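Community lunch room at Nindton opens again with a new round table

By Mudassar Ansari 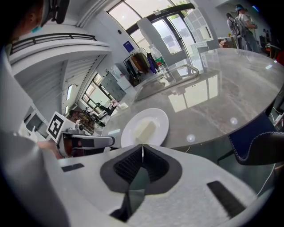 The lunch room on the ground floor of the Mustari building in Nindton is open again after a closure that lasted through most of January. People who eat there in the middle of the day will find the same kettle, the same sink and the same long queue for the microwave, but the place where they sit has changed very much.

The old trestle tables are gone. In the middle of the room there is now a large round table with a marbled grey and white surface, and over the surface lies a glossy sheet of glass. Chairs with dark navy seats, white stitching and curved black armrests have been bought to go with it. The windows were cleaned on both sides for the first time in many years, and the light on the glass is quite strong before noon. Some of the regular visitors have already asked for a blind.

The work cost $3485. Most of this money came from the Shaikh Neighbourhood Fund, which supports small repairs in shared rooms in this part of the town. The rest was collected at the building itself, in a jar beside the sign-in book and at two cake mornings before the summer break.

Hazem Abdel Rahman, who coordinates the room, told this page that the choice of a round table was discussed for a long time.

"With the long tables, the people who came first took the ends and the people who came later had to climb behind them," he said. "Also you only talked with the person in front of you. I wanted one table where a new person can sit down anywhere."

The other opinion was that a round table takes too much of the floor and that it is difficult to push against the wall when the room is needed for a meeting. This is true, and the evening language class has moved to the upstairs room for this reason. The class keeps its usual hour, half past six, and its teacher has the key.

The glass top was a later decision. The marbled surface marks easily if a hot dish is put on it, and in the first days a pale ring was left near the centre by a pot of lentils. A glazier from the next street cut the sheet to size and carried it in with three helpers. Visitors are asked to keep hot pots on the metal trays and to use a plate for anything that comes out of the fridge, also when it is only for a few minutes. Butter is the biggest problem here. It goes soft near the windows and leaves grease on the glass, and the grease shows from every side of the room.

For cleaning, a spray bottle and two cloths are kept under the sink. The blue cloth is for the glass and the yellow one is for the floor. Please do not use the rough side of the dish sponge on the table.

The programme of the room is mostly as before. Lunch hours are from 11:30 to 2, and everybody brings their own food or takes part in the shared cooking. The shared cooking costs $3 for each person and the list is on the door of the fridge. Last season 33 people had their names on this list, and Mr Abdel Rahman expects more when the schools are open again. The cooking group would be glad to hear from anyone who can make a simple soup in a large quantity, and who does not mind that the big burner is slow.

There are also small lessons at the table on some mornings. The first was about tofu and other soft foods, how to press them, cut them and keep them in water in the fridge. The second one will be about butter pastry and will be given by a neighbour who baked for a hotel in her old country. She asks people to bring an apron and a rolling pin if they own one. A clean glass top is a good place to roll pastry, she says, as it stays cool in the morning. Later in the season there should be a lesson on flat bread, but for this the oven door must first be repaired. The part was ordered from Coka, the appliance shop behind the station, and it has not arrived.

Some small things are still not finished in the room. The cables along the wall need to be tied together and put in a cover, and an electrician has been asked to look at this. The cupboard on the left does not close well when the large plates are on the lower shelf. Until it is fixed, the large plates live on top of the fridge, and shorter visitors should ask somebody to reach them. A new bin for bottles is also promised, and at the moment empty bottles go in the box near the back door.

A few people have told us they are sorry that the trestle tables were taken away. They were heavy and not so beautiful, but they had been in the building since it was a sewing workshop, and there were names scratched on the bottom of one of them. That one was not thrown out. It stands now in the garden shed and is used for potting seedlings, and anyone who would like to look for a name may ask for the shed key at the office.

The fund has offered a further $100 for cushions, if the colour can be agreed. Suggestions may be written in the sign-in book. Up to now there are four for grey, two for green and a long one about washing instructions.

The room is wheelchair accessible from the car park side. The step at the front entrance has been painted with a yellow line, but the ramp is at the side, past the bicycle rack. Children are welcome at lunch when they come with an adult. Dogs wait outside, where there is a bowl of water in the shade.

Those who wish to book the room for a birthday or a family lunch can do this at the office in the mornings. The booking form now has a line about the glass top, and it should be signed before the key is given out.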